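Rileo TV Recorder User Guide
Section 4: Recording Programs and Series

This section explains how to schedule recordings, record a complete series, and manage the space on your recorder. Before you begin, complete the channel scan in Section 3. The program guide may take up to 24 hours to fill after the first scan. Until then, some listings will show a title and no episode details.

4.1 Recording a single program

1. Press GUIDE on the remote control.
2. Use the arrow keys to select the program you wish to record.
3. Press REC once. A red dot is displayed beside the title.
4. To change the start or end time, press OPTIONS and select Adjust Times.
5. Press BACK to return to live television.

Note: The recorder has 2 tuners. You may record two channels at the same time and play back a saved recording while both are in use. If a third program is scheduled for the same period, the Conflict screen is displayed. See 4.4.

4.2 Recording a series

1. Select any episode of the series in the guide.
2. Press REC twice. A row of three red dots is displayed beside the title.
3. Choose New Episodes Only or All Episodes.
4. Choose the number of episodes to keep. When this number is reached, the oldest unprotected episode is deleted.
5. Select Confirm.

New Episodes Only depends on the original air date supplied by the broadcaster. Older dramas and comedies shown in daily reruns often carry no air date in the guide, and the recorder treats these as repeats. For such series, select All Episodes.

Some channels list a two-part episode under a separate title, particularly where a pilot was first shown as a television movie. The recorder does not join these listings to the series. Search for the pilot by name and record it as a single program.
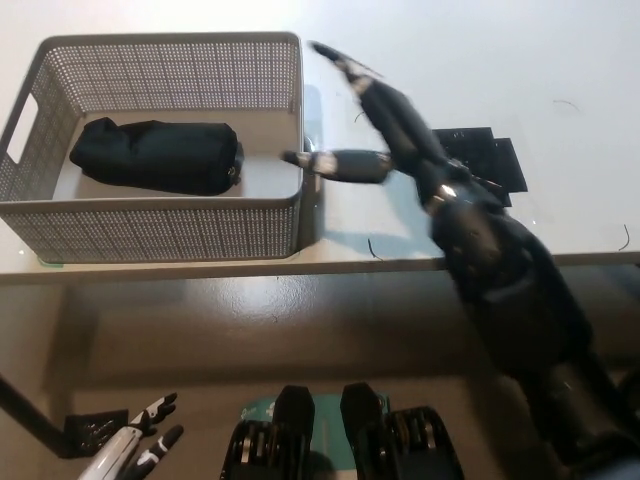
Series recordings follow the title and channel together. If a series moves to another channel, the recording stops and a message is placed in the Inbox. Open the message and select Follow Series to continue on the new channel. A change of day or time on the same channel — for example, a move to Wednesday — requires no action.

4.3 Searching by actor or title

1. Press SEARCH.
2. Select Title, Cast, or Keyword.
3. Enter at least three letters. Results are displayed as you type.
4. Select a result to view all upcoming showings.

Cast searches cover only the names included in the broadcaster's listing. Guest stars are frequently omitted. If a known appearance is missing, search by the title of the series and check the episode description.

Accented letters may be entered by holding down the letter key. The search also accepts plain letters, so a name such as Krisztina Bíró will be found if entered as Krisztina Biro.

4.4 Resolving a conflict

When more than two recordings overlap, the Conflict screen shows each program with its channel and time.

1. Select the program you are willing to move.
2. Press OPTIONS and select Other Showings.
3. If another showing is listed, select it and press OK.
4. If no other showing is listed, select Cancel Recording or press BACK to choose a different program.

If no choice is made, the recorder follows the order in the Series Priority list. To change this order, go to Menu, then Recordings, then Series Priority.

Note: Time added before or after a program counts toward a conflict. Removing the extra minutes will often clear it.

4.5 Storage and protection

The standard model stores some 295 hours of standard-definition programming. High-definition recordings take up considerably more space. The remaining capacity is shown at the top of the Recordings screen.

To protect a recording, select it, press OPTIONS, and choose Keep. A padlock is displayed beside the title, and the recording will not be deleted automatically.

Caution: Protected recordings are erased if the recorder is returned to its factory settings. This cannot be reversed.

Caution: Do not disconnect the power while the red light on the front panel is lit. Doing so may damage the recording in progress and, in some cases, others saved on the same disk.

4.6 Messages in this section

Code 281 — The guide data is out of date. Leave the recorder in standby overnight. If the code is displayed again, repeat the channel scan.

Disk Nearly Full — Delete recordings or lower the number of episodes kept for each series.

Signal Lost — The recording was interrupted. The part received before the interruption has been saved. Check the antenna connection as described in Section 2.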